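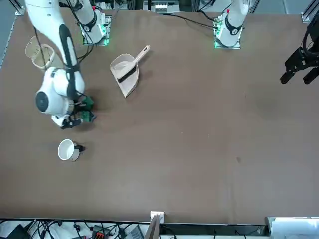 Can you still match two paint chips if one of them has only two layers left? Sometimes, if the layers are distinctive and the edge is clean, but I would only report it as consistent with and go no further.

By Csenge Gál
Saturday, late afternoon
Filed under: Bench diary / Trace

That was the question from Porano this week and I have been turning it over since. Their chip came off a gatepost and the reference is from the wing of a van. The reference has a full stack, primer up to lacquer. The gatepost one has the colour coat and a bit of lacquer and then nothing.

Came in at nine to get on with it. Mounted both in resin yesterday so they were ready to polish. The first block had a bubble right beside the edge, so I did it again with the spare piece and lost most of the morning waiting. Used the time to write up the fibres from Partington. 195 tapings, of which 3 had anything worth lifting. All blue cotton, and blue cotton is everywhere, so it will be a short report.

Lunch at my desk, cheese roll.

After lunch I had the comparison scope to myself. Side by side at low power the colours looked the same. Higher up, the flake in the gatepost chip seemed coarser to me. I changed the lamp setting on the left stage to match the right and most of the difference went. I should have checked that first. Wrote the settings in the book so whoever does the second look starts from the same place.

The Patulari stage is sticking again on the fine focus. The service quote is 700 for the visit, before parts. I have put it in for January and will use the other one for anything that matters until then.

Infrared on the lacquer is still to do. If the two spectra differ, that settles it. If they agree, I am where I was this morning with slightly more paper.

Emailed Flumivari about the resin and asked whether the last batch was changed. No reply yet. Locked the chips away, signed the sheet, left at twenty to five. Need to buy more blades.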